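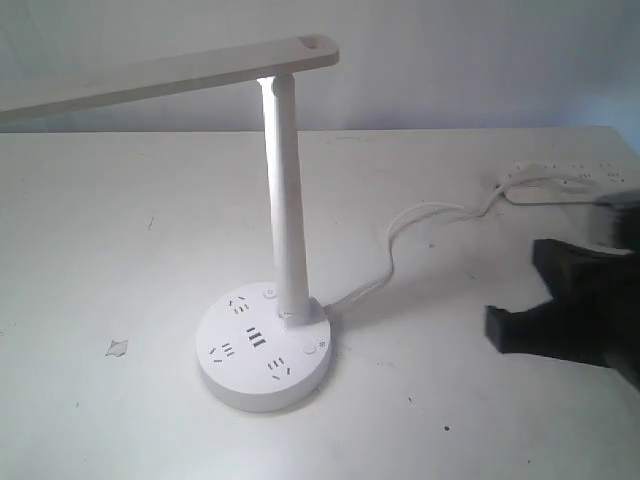 Landcombe desk lamp notes, README

Makers of combination lamps like to say that one object can replace three, and I have my doubts. These notes cover the desk lamps we tried in the Landcombe study room, and what people wrote about living with them. The white one with sockets and two USB ports in its round base gets the most praise in the comments. I would point out that it still has a cable trailing across the table to a power strip, so the strip has not gone away.

What is in the folder

notes.csv holds one row per comment, 200 rows in all. Columns are desk, lamp, score (1 to 7) and remark. Remarks are as written, spelling included.
desks.txt gives the desk sizes. Kwan-ho Lau measured them in February and they have not been checked again.

How the scores were made

Each person used a lamp for a week and then gave it a score. Almost 30 people took part, and several scored the same lamp twice. We kept both scores. Loubna Hajji thinks the later one should count. I am not convinced either of them means much.

Known problems

"Bright enough" was never defined. Nobody measured the light.
Sockets and light share a single score, so a high mark may only mean that someone could charge a phone.
The rows marked Urka were typed up from paper by Brahim El-Sayed, and four of them have no desk number.
Please don't use any of this to argue that a lamp is safe to load with plugs. We didn't test that.

Changes

September 22, 2022: removed duplicate rows, fixed the desk column.

Corrections to Visitación Requena.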